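4. Saving and loading your game

Drakusdale saves your progress automatically each time you enter a new district. You may also save by hand at any lantern post.

1. Stand beside a lantern post and open the Journal.
2. Select Save, then choose one of the 20 slots.
3. Wait until the lantern icon stops turning before you close the Journal.

Note: Each save needs 135 MB of free space. Slots 1 and 2 are reserved for automatic saves and cannot be renamed.

Caution: Do not switch off the console while the lantern icon is shown – the save may be damaged.

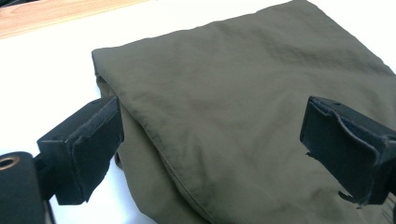 4. To load a game, select Continue from the title screen and pick a slot.

Saves made before version 13 must be converted first. Select Options, then Convert Old Saves. Converted files cannot be opened in earlier versions. The Kindach expansion keeps its own slots, described in section 5.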